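Workshop notebook, Clemetden bench
Monday, after lunch. Glue for the book spines, second trial
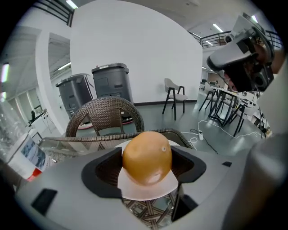

The wheat paste from last week has gone sour, so I threw it out and cooked a new pot. This time I used 2 spoons of flour less than the recipe of Stivbridge says, because theirs is for thick card and our covers are thin cloth. It became smooth quickly. I pushed it through the sieve while it was still warm and there were only few lumps.

I glued three spines: the hymn book, the small atlas, and the ledger with the grey boards. The hymn book is the easiest, its old sewing still holds. The atlas had a strip of somebody's brown tape along the fold and it took me most of the morning to lift it with damp blotting paper. Please do not use the warm iron for this. I tried it on a corner and the colour of the sea moved a little.

For the ledger I am not so sure. The old lining was a printed newspaper, I could read "4,000 bags of oats" and part of a price. I kept the piece in an envelope inside the front drawer. The new lining is the Nyarko paper, the heavier one, with the grain running from head to tail. The first strip I cut in the wrong direction and it curled as soon as the paste touched it. My mistake, I did not tear a test corner.

Pressing: the hymn book and the atlas are together in the small press, with waxed paper between. The ledger is too wide, so it is under boards and the two iron weights. Do not tighten the press more, it is already enough.

To look at tomorrow morning:
Is the atlas opening flat at the centre map?
Has the paste come through the ledger lining?
Smell of the pot. If sour again, I will try keeping it in the cold room.

We are nearly finished with the linen thread, the 18/3. I wrote it on the order sheet for Starnusero, together with bone folders and one more wide brush. The old brush is losing its hairs and I picked several out of the atlas spine.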